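Bienes de altos cargos: la declaración se queda corta otra vez

La oficina de conflictos de intereses del gobierno regional ha vuelto a abrir el registro de bienes de sus altos cargos, que llevaba cerrado a la consulta desde el cambio de legislatura. La versión que se puede leer desde febrero incluye inmuebles, cuentas, vehículos y participaciones en sociedades. Faltan, como en la anterior, las fechas de compra y de venta de las acciones.

El caso que ha movido el asunto es el de la dirección general de Energía. La persona que ocupa el cargo declaró al tomar posesión 800 participaciones de Trinero, la empresa que opera la red de gas del valle, y otro paquete menor de Covton, que fabrica contadores. La ley regional obliga a vender o a ceder la gestión a un tercero cuando la empresa tiene contratos con el departamento propio. Trinero los tiene. Covton los tuvo y aspira a renovarlos.

El departamento respondió que la venta de Trinero se había hecho dentro del plazo legal, que es de tres meses. No aportó el justificante. Sobre Covton dijo que la participación no llegaba al umbral que marca la norma y que, por tanto, no había obligación de desprenderse de ella.
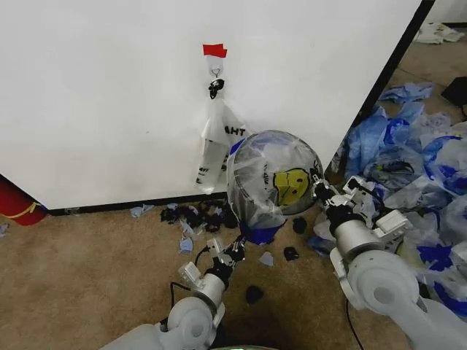 Oyewole escribe que el umbral es lo de menos y que lo que debería discutirse es quién firma. Según su mensaje, una persona puede tener una participación mínima y abstenerse en cada expediente, y no pasa nada; o puede venderlo todo y seguir decidiendo sobre la misma empresa en la que trabajó hasta el día anterior. Pide que el registro publique también las abstenciones, una por una, con el número de expediente.

Es una petición razonable y ya está recogida en parte. El reglamento obliga a comunicar por escrito cada abstención al superior jerárquico, y esa comunicación se archiva. Lo que no prevé es que salga del archivo. La hemos solicitado por la vía de transparencia para los expedientes de energía de esta legislatura y seguimos sin respuesta – el plazo vence un viernes, así que es posible que la contestación llegue cuando este boletín ya esté enviado.

Hay un segundo problema, que afecta a las carteras gestionadas por terceros. La norma admite que un alto cargo conserve sus valores si los pone en manos de una gestora y renuncia a darle instrucciones. Cinco personas del gobierno actual han elegido esa opción. Las cinco firmaron con gestoras autorizadas, entre ellas Rirkance, y en los contratos que hemos podido leer la renuncia a dar instrucciones aparece por escrito. Lo que varía es la información que recibe el titular. En unos contratos se limita al valor total de la cartera, una vez al año, para la declaración fiscal. En otros se envía un extracto trimestral con el detalle de cada posición. Con un extracto así, el titular sabe en todo momento qué empresas tiene, y la gestión ciega deja de serlo.
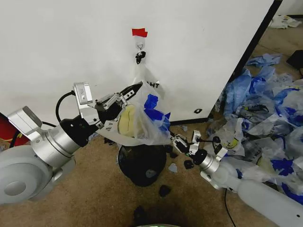
El reglamento no dice qué puede contener ese extracto. La oficina de conflictos de intereses lo ha interpretado de forma amplia y considera suficiente que no haya instrucciones. Los extractos publicados con tachaduras tampoco resuelven gran cosa: son como esa bolsa de plástico translúcido de la foto, en la que se leen las letras HT y poco más. Se ve que hay un nombre, se intuye cuál es, y el documento cuenta oficialmente como protegido. Una redacción más estricta obligaría a comunicar solo la cifra total y dejaría el detalle en poder de la gestora y del órgano de control.

La reforma que se tramita en el parlamento no entra en esta cuestión. Propone rebajar el umbral de participación, ampliar el plazo de venta y elevar la multa mínima por declaración incompleta a más de 500 euros. La cuantía es baja para los sueldos de los que se habla, y la multa se sigue imponiendo a propuesta del propio departamento afectado.

El texto está en fase de enmiendas. Cuando se publique el dictamen enviaremos la comparación con la ley vigente, artículo por artículo, junto con lo que nos conteste el departamento de Energía sobre el justificante de venta de Trinero.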